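Namberg student team opens simulated kitchen task set to other clubs

For release: April

The robotics club at Namberg Technical College has completed the second stage of its household manipulation project and will make the resulting task set available to other student groups from the start of next term. The set consists of simulated kitchen tasks for robot arms, with scoring scripts and a written guide. It will also be used as the qualifying round of the Skarex student challenge, which the college is hosting for the first time. 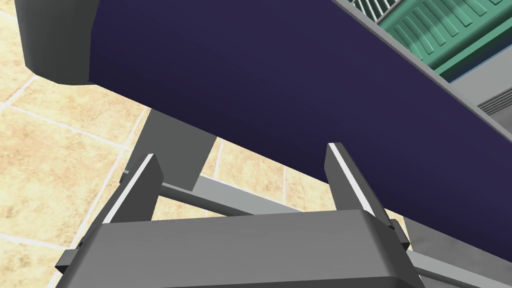
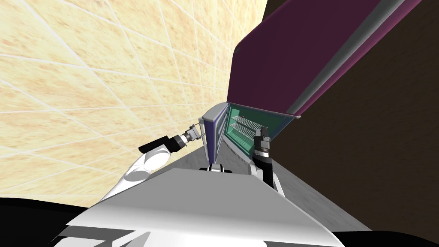

Simulated views from the kitchen task set.

The project is run by students on the second-year automation course under the supervision of Wiremu Katene, lecturer in control engineering. Teams work entirely in simulation during the first two stages. A third stage, on physical arms, is planned for the autumn and depends on bench space in the college's Vondráček building.

The released set contains 54 tasks in three groups. The first covers reaching and positioning, with no contact. The second covers contact with doors, drawers and racks. The third combines the two and requires the robot to complete a sequence, such as opening a door, placing an item on a shelf and closing the door again. Each task has a fixed time limit and a range of starting positions, so that a control program written for one exact layout will score poorly.

During the trial period the club ran 2,514 scored attempts. Teams were permitted to submit as many attempts as they wished, provided that each was logged with the version of the control program used. The logs are included in the release. Failed attempts have been kept in.

The best overall completion rate in the trial was 61 per cent, recorded by a team of four led by Faraji Kariuki. The team's program plans the path of the gripper in short sections and checks the remaining clearance after each one. If the clearance falls below a set value, the arm backs away and a new path is planned.

"Doors were the main difficulty," said Kariuki. "A door moves on an arc and the gripper has to follow it. Our first version pulled in a straight line, lost its grip part of the way through and then reported the task as finished. We spent most of the first month on that fault – the rest of the program was fairly simple by comparison."

Scoring was changed twice during the trial. In the original scheme a task was either passed or failed, which gave little information on the longer sequences. The present scheme awards a mark for each step completed and deducts marks for unwanted contact with furniture, walls or floor. The size of the deduction depends on the force calculated by the simulator. A light touch costs one mark. A heavy collision ends the attempt.

The second change concerned timing. Some programs were gaining marks by moving at speeds that no physical arm of the same type could reach. Joint speed limits have now been fixed in the task files and cannot be altered by the control program. Results obtained before this change have been marked as such in the logs and do not count towards the published completion rates.

"The students found most of these loopholes themselves, usually by using them," said Katene. "I would prefer that they were found here and closed before other colleges begin work with the files. The scoring guide is now longer than the coursework brief, and there are still two points in it that I expect to be asked about."

The first of those points is the treatment of objects that are dropped and picked up again. Under the current rules a dropped object may be recovered within the time limit without loss of marks, unless it has landed outside the marked working area. The second is the use of both arms. Tasks in the third group may be attempted with one arm or two, and no separate table is kept. The club will review both rules after the qualifying round.

Computing time for the trial was provided by Rusach, a regional engineering firm which also offers work placements to students on the automation course. Attempts were run overnight in batches, with results returned to teams by 8 am. Rusach has agreed to continue this arrangement for the qualifying round, within a limit of 50 attempts per team. Teams with their own equipment may run further practice attempts locally, but only those run on the shared system will be scored.

Entry to the qualifying round is open to teams of two to five students enrolled at a college or university. Members need not be studying engineering. Each team must name a member of staff as its contact and must submit a short technical note with its final program, stating the method used, any outside code included and the known faults. Notes of more than four pages will not be read.

Teams may write their control programs in any language supported by the interface, which is described in part two of the guide. A sample program is supplied. It completes the simplest reaching task and is intended as a check that the files have been installed correctly. It has not been tuned and should not be used as a measure of performance.

Teams that reach the final will be invited to Namberg for two days. The first day will be given over to set-up and inspection of programs, and the second to scored runs on tasks drawn from the third group. Up to a quarter of the tasks used in the final will be new. Starting positions will be issued to all teams at the same time, and programs may not be changed after that point except to correct a fault in the interface.

The guide, task files and trial logs can be requested from the club through the college's engineering office. Requests should state the name of the institution, the number of students expected to take part and the operating system in use. Known problems with the files will be listed on the club's page, with corrections issued fortnightly until the close of entries.

Notes to editors

The Namberg robotics club is open to all students of the college and meets in term time.

Completion rate means the share of scored attempts in which every step of a task was finished within the time limit.

Wiremu Katene and Faraji Kariuki are available for interview by arrangement with the college press desk.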